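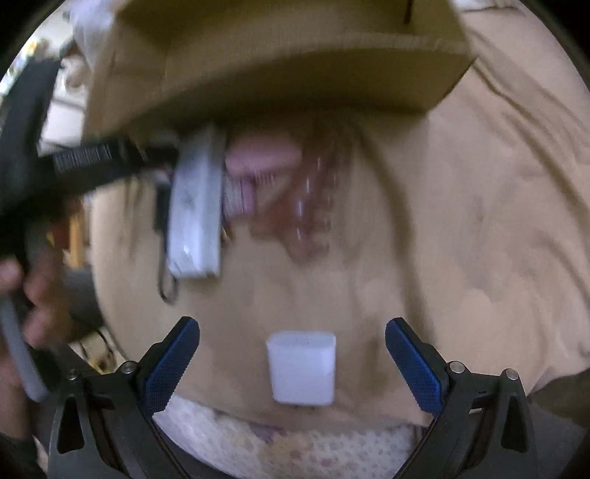
A small translucent white block with rounded edges.

Translucency is the property of a material that lets light pass through but scatters it on the way, so that objects behind it are not seen clearly. It stands between transparency, as in window glass, and opacity, as in most metals. Frosted glass, wax, milk ice and many plastics are translucent.

Causes

Light changes direction when it meets small particles, air bubbles or borders between crystals inside the material. If there are many such places, the light leaves in all directions and the body can look bright from inside. The thickness is also important. A thin sheet of porcelain is translucent, while a thick plate of the same porcelain may look opaque.

Use in building

Before glass became cheap, windows were often closed with oiled paper, horn or thin stone. In the town of Zilside, the old market hall of Hakim has 272 panes of alabaster in its upper wall. Amnuay Suwannarat, who studied the hall, wrote that the light inside is soft even at noon in March. Almost 517 panes were in the first plan, but the north side was later built in brick.

Measurement

In plastics, the scattered part of the light is given as haze, in percent of the light that passes through the sample. Clear sheets have a low haze.

See also: Opacity, Refraction, Opal glass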